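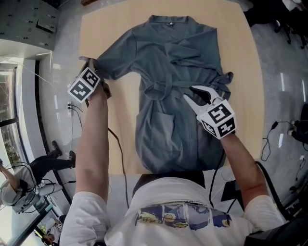 Budget for a second folding station with hand-held grippers: what should I buy first?

Posted in Equipment and Purchasing, 2018-07-28

sleeve_left

Hello everybody. I work in a small group in Stullosside. We are preparing a folding system for Climari, a company which washes and rents textiles to hotels. Before any robot arm comes to us, we collect demonstrations by hand. One operator stands at a table with two hand-held grippers, one for each hand, with marker cubes on them, and folds the garment. We have one such station, and it works well enough that my manager agreed to a second one. Now I must write the purchase plan and I have never written one before.

The garments are mostly bathrobes. Towels were easy and we finished them in June. Bathrobes are a different story. There is a collar, there are two sleeves, there are pockets, and there is a belt which wants to be everywhere. The operator must hold one cuff and at the same time do something with the belt, so we cannot go down to one gripper to save money.

My questions are these.

First, the grippers. We can order one more pair of the same kind from Kadex for 600 dollars. Or we can print the bodies ourselves and buy only the small parts, which I calculated to be 200 dollars for the pair. The difference is large for us. But is a printed pair really the same for the data, if the first station has the bought pair?

Second, the table. Our present table is big enough for one robe with the sleeves open if the operator is careful, but the hem comes close to the edge and the heavy sizes want to slide down. Should I ask for a larger table, or will the reach of the operator become the problem?

Third, how do I write the spare parts? My manager does not like the word "miscellaneous". He crossed it out already once, in the plan for the chairs.

We need 400 good folds from the second station before the autumn. The total which I may ask for is not decided, so I prefer to come with a plan that is small and can be defended. Thank you in advance for any experience, also bad experience.

twofingers_down

I did such a plan two times. The first one was poor and the second was accepted, so I can tell you what I changed.

About the grippers: buy the pair. I know it hurts. We printed ours and the plastic was fine, but the jaws were not closing exactly as on the bought ones. On a towel you do not feel it. On a thick cuff you feel it at once, the cloth slips out when the operator pulls, and he learns to pinch deeper. After some days the two stations have two styles of folding. If you mix them it is not a disaster, but somebody must then look at it, and the hours of this person were never in the budget. In my second plan I wrote these hours as a line with a price, and beside it the printed pair did not look so cheap.

If they refuse, then print both pairs, put the bought one in the drawer as a reserve, and have the same grippers on both tables. It is better to have two equal stations of medium quality.

Please check also the fixing of the marker cubes. They are the part which everybody forgets in the plan. A cube which gets a knock against the table edge can turn a little, and the operator does not notice. We ordered one extra set of mounts and printed the marker sheets on matte paper. Glossy paper under ceiling lamps gave us lost tracking, mainly in the corner near the window.

About the table: measure the largest robe which Climari will send you, lying flat, collar at the far side, sleeves out. Ask them for the size list in writing. Then measure how far your shortest operator can reach with the gripper in the hand and the arm comfortable. The gripper makes the hand longer, so the reach is better than you think, but it also makes it heavier and after one hour the shoulder complains. In our case the depth was limited by the person and the width by the sleeves, so we took a table which was wider and not deeper. Take a light surface with no pattern if your robes are gray or dark. We have white robes too and for these we lay a dark cloth, it costs almost nothing.

Spare parts: write every piece with its own line. Jaw pads, screws, mounts, cable for left, cable for right. My manager accepted a page full of small lines which he would never accept as one sum. I think he liked to read it.

One more thing which is not equipment but costs like equipment. Decide before the purchase how the robe begins. Belt tied, belt loose, belt removed? With us it was left to the operator, and we had to record a good part again. If Climari delivers the robes from the dryer with belts knotted, then your operators need to untie knots with grippers, and for this you may want narrower jaws. Ask before you order.

laundry_bot_88

printed is ok. we use printed since the beginning and no problem. just buy good filament

twofingers_down

It depends what you fold. May I ask if you do thick garments, or only flat pieces?

laundry_bot_88

pillow cases and napkins

morningshift_m

I come from the side of the workshop and not from the data side, so I will only speak of cables and floor.

At a station of this kind each gripper has a cable, and it goes down beside the arm of the operator and then over the floor to the recording equipment. When you had one station you could perhaps live with this. With two stations in one room there are more people passing, and the cables meet. Our order to Morgan (they do our installation) was 200 dollars for cable covers, hooks under the table and one more outlet strip. It was the last thing I put in the plan and it is the one for which the operators thanked me.

Some details from this order. Take the gripper cables longer than the measure from table to equipment, the operator also turns his body and steps to the side. Fix them at the waist with a strap or a clip, so that a pull does not arrive at the connector of the gripper. The connector is small and it dies first. Buy two spare cables per station, of the same type, and write the delivery time beside the price in your table. For us the price was nothing and the delivery time was three weeks.

Keep the chair in your plan also. People sit between the recordings, and if there is no proper chair they take the one from the office and you get a complaint from the office.

I agree about the wider table. I would add feet that do not move on a concrete floor. The operator leans on the edge with the body when he reaches for the far cuff – every time a little – and ours was walking in the direction of the wall.

sleeve_left

Thank you, this is more than I hoped for. I measured the largest robe this morning and it is wider than our table when both sleeves are fully open, so the wider table goes in. I wrote to Climari about the belts. They answered that the belts come "as the guest left them", so now I am looking at jaws.

I will ask for the Kadex pair and keep the printed parts as plan B, for both stations as you wrote. The hours for checking are now a line. The word miscellaneous is gone.

If somebody has a good form for the spare parts page, I would be glad to see how it is arranged.

twofingers_down

Mine has five columns: part, which station, how many, price, days to deliver. I sort it by the last column.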